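Hapeta Arena Timer - Set-up Guide
Section 4: First set-up, jumping arena
Rev. 8 Jul 2021, M. Andrade

Read the whole section once before you carry anything out. Horses out of the arena until step 11. Charging is in Section 3, do that first, 48 hours ahead if the kit has been in storage all winter.

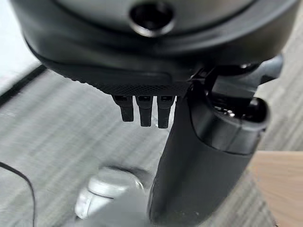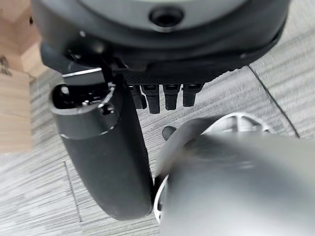 The timer kit comes in one bag: start pair, finish pair, four clamp straps, the handset, spare batteries. The Gremau display board is separate and not everyone has one. Tip the bag out indoors and check it off against the card in the lid. Hard floor if you can, something like the gray wood-look floor in the second picture, small clips vanish in shavings. Each clamp strap has a smooth side and a grip side. Grip side is black with a fine cross-hatch you can feel with a thumbnail, same sort of pattern as the black band in the first picture. Grip side goes against the jump wing. Always.

Placing the start pair

1. Pick the start line. Min. 6 paces in front of fence one, more if you have young horses.

2. Stand one start unit on each side of the line. Green dot = sender, plain = reciever. Sender goes on the side nearest the judge's box or wherever you'll be standing.

3. Strap each unit to a wing or a post. Not to a cup, not to a pole. Pull the strap till it won't slide, then one more notch.

4. Height: level with the horse's chest. For ponies drop it a hand or so. Too low and it catches front legs, you get two times for one horse.

5. Turn both units on. Red light blinks, then goes steady when they see each other. Still blinking, twist the reciever a little at a time. Go slow, the light lags behind you.

NOTE: Low sun straight into the reciever will stop it. Swap sides if so. Worst in November, afternoons.

Placing the finish pair

6. Same again for the finish, past the last fence. Leave room to pull up.

7. Keep start and finish beams at least 30 ft apart. Closer than that and they talk to each other. If your arena is too small for this, use the shared line set-up (one pair only, start and finish on the same beam), page after next.

8. Check nothing crosses either line on the way round. Walk the course with the handset in your pocket. If it beeps in the middle of the course, your track goes through a beam. Move the beam or move the fence.

CAUTION: Loose strap ends get tucked in. All of them. A flapping end next to a green horse is asking for it.

CAUTION: Don't use a broken wing as a stand. If a horse hits it the unit goes down underneath and so does the warranty.

Pairing the handset

9. Hold SET until the screen shows the arena symbol. Let go. Press once for start, once for finish. Two ticks on screen means paired.

10. One tick only: the missing one is off, flat or out of range. Walk closer, try again. Error 419 means the handset is still paired to another kit. Common at shared yards. Hold SET and CLEAR together, count to ten, then back to step 9.

NOTE: Two kits running in neighboring arenas need different channels. Little switch under the battery door, A or B. Both units of a pair AND the handset must match. At Kokberg we run A in the indoor and B outside, written on tape on every unit. Saves shouting.

Test run

11. Walk through the start beam on foot, leading a quiet horse if you have one. Clock starts on the handset. Walk through the finish. Clock stops. Do it again at a jog.

12. Then one ridden round, trot, then canter. Rider stays in the middle of the line, not hugging the wing.

13. Look at the times. If the canter round came out slower than the trot one you've triggered the start early, usually a helper standing in the beam. Move the helper.

14. Write down where the units are. Chalk on the fence boards works. Next time takes half as long.

Rain and mud

Units are ok in rain. Not ok under a hose. Wipe the lenses with a soft dry cloth, no fly spray, no coat shine, nothing from the grooming box. Sand on the lens looks exactly like a flat battery, so wipe first and change batteries after.

Straps can go in the machine at low heat in an old pillowcase. No softener, it ruins the grip side.

Gremau display board (if you have it)

15. Board goes outside the rail, facing the judge. Never inside. Weight both feet, sandbags not bricks.

16. Turn the board on last, after the two ticks. On first it will sit there showing dashes, and you have to start it again.

17. Brightness on auto. For spooky horses set it to LOW and let them have a look at it on a long rein before the first round.

Packing up

Handset off first, then board, then pairs. Undo straps fully, dont yank units through them. Batteries out if the kit won't be used for a month. Dry everything before it goes in the bag.

Spare straps and battery doors: order from Heden, quote the number inside the lid. Mistakes in this section to Marcelino Andrade please, page and step number.

Shared line set-up: see 4.2.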